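In Praise of the Small Lunch

I've become a true believer in the small lunch, and I want to make the case for it before everyone rushes off to buy another sandwich the size of a shoe!

I used to eat the way most people at my office in Clevadberg eat. A big plate at noon, a heavy head by 2, and then a long slog through the afternoon with coffee as a kind of life support. It never crossed my mind that lunch could be anything else. Then in January I started going to Chuensuk, a tiny lunch counter on the Kuvside road, where everything comes in little bowls and you order one at a time. You eat it, you sit for a minute, and you decide if you want more. I was amazed at how often I didn't.
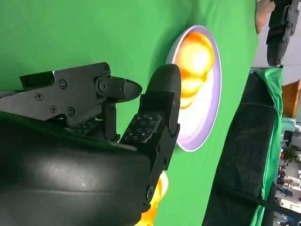
What I love is the pause. A big plate makes the decision for you before you've had a bite -- it's paid for, it's in front of you, and most of us were raised to finish it. A small bowl hands the decision back. You notice the food more, too. I can tell you exactly what the pickled carrots tasted like last week, and I couldn't say that about a single lunch from the year before.

People tell me this is fine for someone who sits at a desk, and they have a point. If I spent my mornings hauling lumber I'd want the big plate and probably a second one. And yes, small bowls can be a racket. There's a place downtown that charges a shocking amount for three beans and a leaf, and I won't defend it for a second.

But try it at home, where it costs nothing. Put out less than you think you need, leave the pot on the stove, and get up if you're still hungry. I've been doing it for months now and I look forward to lunch more than I have since grade school -- tomorrow it's leftover squash soup, and I can't wait.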